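The Third Breakfast

When the rain came over Flemden, the heating in our laboratory stopped again, and I put my coat on and went back to the marble table. The table was only inside the computer, and it was never cold there. I had begun to be a little jealous of it.

I was then in my last year at the Ristard Institute. My question was small: can a robot learn a better order of work if we let it wait before each movement? We called the method Cheon, after a river that one of us had crossed on foot as a child. The old method chose at once. Cheon held both hands still, imagined three endings, and only then chose.
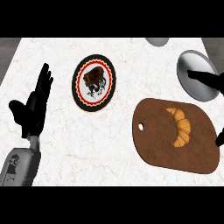
Reading time: 2 minutes

I had 434 runs to watch before the evening, and I watched them as my grandmother watched the street, with tea and without hurry. In most of them the croissant stayed on its brown board while the right hand made up its mind. The pause was 20 steps long. On paper this is nothing. On the screen it was long enough for me to think of my mother's kitchen in Wollorstead, and of how she also stood before a full table and touched nothing until she knew.

My supervisor did not like the pause. "It looks like a fault," she said, and she went to her train.
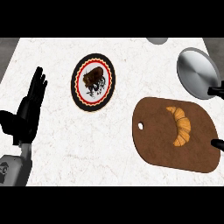 The numbers were ready when the street lamps came on. The old method had failed in almost half of its runs, and Cheon had failed in five. I read this line again and again – I was afraid that I had exchanged the two columns. Then I opened one more run, only to have company, and there was the left hand, raised beside the chocolate cake with its fingers together, as a person does when she asks a child to let her finish a thought. I let her finish.

After that I wrote to my supervisor. I wrote that the pause should remain, and that I would defend it in August, in front of whoever wished to come. I deleted the word "defend", and later I put it back.

She answered from the train. She asked if I had eaten.

I had not. I took my bag and went down to look for bread.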